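The Night Ferry to Girnonbridge

Posted Jun 23, 2023

Missed the six o'clock. Of course I did. The next boat was the night one and the night one stops at Okeo, at Gokanura, at every rock with a light on it, and gets into Girnonbridge whenever it feels like it.

I bought the ticket anyway. Number 952. The woman behind the glass stamped it twice and pushed it at me without looking up.

My father was in the hospital at Girnonbridge. Had been since February. We hadn't talked in 19 years, unless you count a card, and I don't. Then my sister called and said come, and hung up before I could ask which kind of come it was.

So. The boat. Rain on the deck, diesel, a vending machine that took my dollar and kept it. Thirty-two seats in the cabin and most of them had somebody's feet on them. I found one by the stairs next to an old woman with a bag of onions in her lap. She held it the way you hold a cat.

"Visiting?" she said.

"Sort of."

"Sort of," she said, and peeled the sticker off her window ticket and stuck it on her sleeve.

We pulled out. The harbor lights went small and then there was just the black and the engine. I tried to plan what I'd say. Dad, it's me. No. Dad, you look good. He wouldn't look good. I'd been writing that speech since I was twenty and every version of it ended with him saying sorry, and he was not a man who said it. He once backed the truck over my bike and told me I should of bought a brighter one.

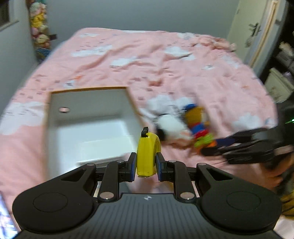

Go easy on him, my sister had told me on the phone the week before, he asks what time it is and then he asks again, and you just tell him again. She sounded tired. She'd done all of it, the forms, the driving, the soup. I'd sent money. I thought about that past Okeo, where two men got off with a mattress and nobody got on.

The old woman woke up at Gokanura. It was her stop. She stood, looked at me hard, and put three onions in my coat pocket.

"For the soup," she said.

I hadn't said anything about soup. I was almost sure I hadn't. I went up on deck after her to ask but she was already down the ramp, little and quick, going along teh seawall toward the houses with her bag swinging. The rope came in. We went.

Stayed up there after that. Cold. The sky did its slow gray thing and then there was the bridge, the one the town's named for, half of it anyway, the half they never tore down. He used to fish off it. He took me once. I was six and I dropped his good reel in the water and he didn't yell, he just looked at the place where it went in. Then he bought me a hot dog from the Nishimura stand. I had forgotten that completely. Twenty speeches and I'd left out the hot dog.

Ran from the dock. Bag banging my leg, wrong street, back again, up the hill. The nurse at the desk smelled the onions, I could tell by her face. End of the hall, she said, he's awake.

He was sitting up. Smaller. Somebody had combed his hair the wrong way.

"What time is it?" he said.

"Ten past seven, Dad."

He nodded. He looked at my coat, at the lump in the pocket.

"You eat anything?"

"No," I said. I pulled the chair over.

"What time is it?" he said, and I told him.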